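Ticket 1294: Gripper swap on cell 2, wire pick keeps missing / fingertip comparison
Status: open
Opened by: Raed Nassar
Assigned: Abenezer Abdella
Watching: Melahat Canpolat, Selma Radulović

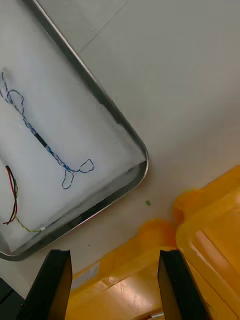

Problem: pick from tray to bin ok with the old Femero fingers, bad since we put the Salter ones on. Same arm, same wrist camera, same controller. Only the fingers changed, and the finger config file. Gripper closes, reports "object held", arm lifts, nothing in it. Or it holds for a second and the cable slides out on the way over to the bin.

Need to know if it's the fingers, the force setting or the camera offset before we order a second pair.

Setup
Arm: unchanged
Controller: Londoño, firmware not touched
Fingers A: Femero, rubber pads
Fingers B: Salter, black, bare tips
Camera: wrist mount, exposure on auto
Parts: mixed wire, twisted and loose, metal tray with white liner

Log

Raed, 9:10
Ran 43 picks with B at default force. 13 misses. Most of them false "held". Did not save the logs for the first few, sorry, was in the wrong folder.

Raed, 9:40
Put A back on, same number of picks. 2 misses, both on thin wire near the tray wall. So not the arm.

Abenezer, 10:05
Did you redo the tool offset when you went back and forth? B is longer than A. If the controller still thinks it has A on, your tips are pushing into the liner before they close.

Raed, 10:12
I loaded the B file. Pretty sure.

Abenezer, 10:15
Check it on the controller screen please, not on the laptop. The Londoño box keeps the old tool active until you hit apply AND go out of the menu. Got me twice.

Raed, 10:31
OK yes. It was still on A. Applied, backed out, name shows right now. Reruning.

Raed, 11:20
Better but not fixed. Thick twisted stuff is fine now. Thin wire still slips. False "held" is still there, less often. Liner isn't getting dragged anymore.

Selma, 11:35
False held is probably the width threshold. Old fingers have the soft pads, so zero width never reads as real zero and somebody set the cutoff to match. With bare tips, closed is closed. Look for min_width in the gripper file and drop it, then close on nothing ten times and see what it says.

Raed, 11:58
Found it. But dropping it makes thin wire read as empty when it IS in the fingers?? Went the other way, made it worse, put it back, then dropped it halfway. Closing on nothing now says empty every time. Thin wire says held most of the time. Can live with that for now.

Melahat, 1:15
Reading along. Please don't tune everything at once or we won't know what did it. One change, one run, write it down. I still want a plain A vs B answer by the end of October, the Lullby people are asking which fingers to quote.

Raed, 1:20
Ok. So far:
1. tool offset applied correctly: big change
2. min_width halfway: false held mostly gone
3. force: not touched yet

Raed, 2:05
Force up one step. Thin wire holds through the lift. Drops over the bin once, at the turn. Force up two steps leaves a dent in the insulation, so no.

Abenezer, 2:20
Slow the turn down instead. And what's the camera doing with the bin? That orange is glossy and auto exposure might be jumping when the wrist gets over it. If the image goes dark the pose estimate lags.

Raed, 2:50
It jumps. You can watch it happen in the live view, tray is bright, then bin comes in and the whole thing shifts. Locked exposure on the tray. Picks look the same but the grasp point doesn't wander any more between tries.

Selma, 3:10
Wander could be the loops too. The detector likes to put the grasp point in the middle of a loop where there's no wire. Have you got the loop check on?

Raed, 3:14
Didn't know there was one.

Selma, 3:16
Vision settings, second page, "reject open center". Off by default.

Raed, 3:45
On. Much better on the ends with loops. It takes a bit longer to pick a point. Connectors still get grabbed sideways if they sit close to the rim, same as with A, so I'd call that a separate ticket.

Where we are
Offset: fixed, was us
False held: threshold, works at the halfway value
Slipping: force plus one, slower turn still to do
Exposure: locked
Loop check: on

Still to do
- full run with B, all settings frozen, logs saved this time
- same run with A, with exposure lock and loop check also on, otherwise it's not a fair comparson
- ask Salter if pads come for these tips
- Ghada to copy the B file to cell 1 once the numbers are in, not before

Raed, 4:30
Arm is parked, B still mounted. Leave the tool setting alone please. Slower turn first thing, then the full run.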